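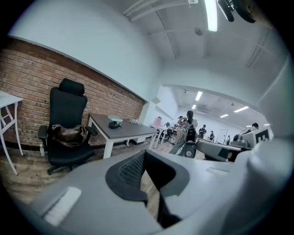
September 5, 2019 | by the Usura newsletter desk

Heating in the Lehner building: what will change before winter

Many of our members asked in the last weeks if this winter will be the same as the one before. The short answer is no, we hope it will be better, and in this item I will try to write down what was decided, what it costs and what each tenant should do. I have put the general explanation first and the practical points after it. If you rent from Usura only since the spring, please read also the first part.

Last February was the worst month we had in the Lehner building. On the ground floor the people were working in their coats until lunch, and on the top floor at the same time the windows were open and the radiators were too hot to touch. We received complaints from both sides, sometimes on the same morning, and both sides were right. Then came the bill, and it was for everybody.

To understand why this happens one must know a little how the house is made. The Lehner building was not built for desks. It was a warehouse for thread and buttons, and later a printing shop, and the heating was added in pieces by different owners. The oldest part is a one-pipe system. In such a system the hot water goes into the first radiator, comes out a little colder, goes into the second radiator, and so on until the last one, where it is only warm. In Morkivley there are still many houses of this type. When all the radiators are open and nobody touches them, a one-pipe system can work quite well. When somebody removes a radiator to make place for a shelf, or paints over a valve, the balance is lost and the people at the end of the line feel it first.

In our case three radiators were removed over the years and two were added, and there is no drawing that shows it. The drawing we received with the keys shows a boiler in a room which is now the bicycle room.

The second matter is the walls. Brick is heavy and it takes a long time to warm up. If the heating is switched off every evening to save money, the wall gives away its warmth during the night and in the morning the boiler has to work against a cold mass of stone. The air can be at a good temperature at ten o'clock and you still feel cold when you sit near the outer wall. This is a real effect and you do not imagine it. The body loses warmth toward the cold surface. Many tenants answered this by turning the thermostat higher, and this made the top floor hotter and did very little for the wall.

In spring we asked for two offers. The first one proposed a completely new system for the whole house, with a price that we cannot pay in one year and probably also not in five. The second was from Sindimik, who look after several older buildings in Morkivley, and it proposed to keep the pipes and to repair the balance. We chose the second. It was discussed for a long time and not everybody was happy, but I think it is the reasonable choice for a house that we rent and do not own.

The work by Sindimik has four parts. They flush the system, and the water that comes out of such old pipes is usually black like coffee. They put a bypass and a new valve at each radiator, so that one tenant can turn his radiator down without taking the heat from his neighbor. They insulate the pipes in the basement, where until now we were heating mostly the potatoes of the canteen. And they set the boiler control so that at night the temperature goes down only a little and does not fall to nothing.
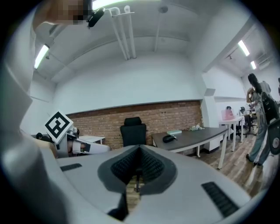 White pipes coming down from the ceiling.

A few words about the pipes inside the rooms, as this was the most frequent question in the mailbox. They will not be insulated. A heating pipe that passes through a heated room is not a loss, it is simply a second small radiator, and in the corner rooms it is even welcome. Please do not wrap it yourself with foam or with fabric. Please also do not hang anything on any pipe, also when you are sure it is an old one and not used. Some of them carry water and some carry cables, and from outside it is difficult to see which is which. Last year a plant in a hanging pot cost us 600 dollars, and the plant was not even saved.

Also the noise. An old system knocks. When the hot water arrives, the metal grows longer by a very small amount and rubs against the clamp which holds it, and this gives the knocking that you hear in the first half hour of the morning. It is not dangerous. Sindimik will put a soft lining in the clamps that can be reached without scaffolding. The others will continue to knock. A gurgling noise is a different matter, it means air in the radiator, and this you should report to the office. We ask you not to bleed the radiator alone. I know that many of you do this at home, but here each bleeding takes pressure from the whole line, and last winter we lost pressure three times in two weeks and could not find out who did it.

Now the money. The heating bill for last winter was divided by floor area, and the area we pay for is 1,031 square meters. Several members wrote that this is not just, as the top floor receives more heat than the ground floor. It is true, but we have no meters at the radiators and cannot measure it. With the new valves it becomes possible to clip a small counter on each radiator, and we will look at the price of this next year. For this winter the division stays as it was.

The repair is paid from the reserve of Usura. There will be no extra payment from the tenants. The only addition is a deposit of 2,000 dollars which we had to leave with the owner of the building, and this comes back to the reserve when the work is accepted. The monthly advance for heating also stays the same until we see the first bill.

The work begins on the ground floor and goes up. Each room needs half a day, sometimes a little more if the old valve does not want to open. You will receive a paper in your mailbox downstairs some days before it is your turn. Please make one meter of free space in front of the radiator and take away everything from the window sill. If your desk is too heavy to move, tell the office in time and we find somebody to help. The dogs should stay at home on this day, also the quiet ones.

During the winter I would ask for some small habits. Open the window wide for five minutes and close it again, do not leave it tilted all day. Keep the door to the staircase shut, also when you only go for a coffee. Put the valve on three and leave it there for some days before you judge it, as the brick needs time. When you leave in the evening, do not turn it to zero. If you sit next to the outer wall, it helps a lot to move the desk away by the width of two hands, so the air can pass behind, and a chair with a high back also keeps some of the cold from your shoulders. I tried this myself in February and it was better than the electric heater under the table.

The electric heaters, by the way – they remain forbidden. The wiring on the second floor is not made for them, and two of them on one line are enough to turn off the lights for the whole corridor. If your room is still under 19 degrees Celsius at eleven in the morning, write to us with the room number and the temperature, measured in the middle of the room and not on the sill. We will keep a list and give it to Sindimik each week, so that they can correct the valves on the same line together.

I do not want to promise too much. The room at the end of the north line will probably never be a warm room, and we have lowered the rent there a little. The windows are also a subject for themselves, with single glass on the courtyard side, and the owner has told us clearly that there is no money for them this year. We have bought sealing tape for all the frames that still open, and you can take a roll from the office if you sign for it. It should be put on while the weather is dry, so please do not wait too long.

Questions can go to the office mailbox or in the wooden box near the stairs. The emptying of the box is every second week, so for a leak please use the telephone.

More from the newsletter
Bicycle room: new key from this month
Minutes of the summer meeting are in the folder downstairs
Who uses the big kitchen in the evening?
Lehner building: courtyard door to be painted
Water meter reading: 1,213, and how to read yours
Old carpets to give away, second floor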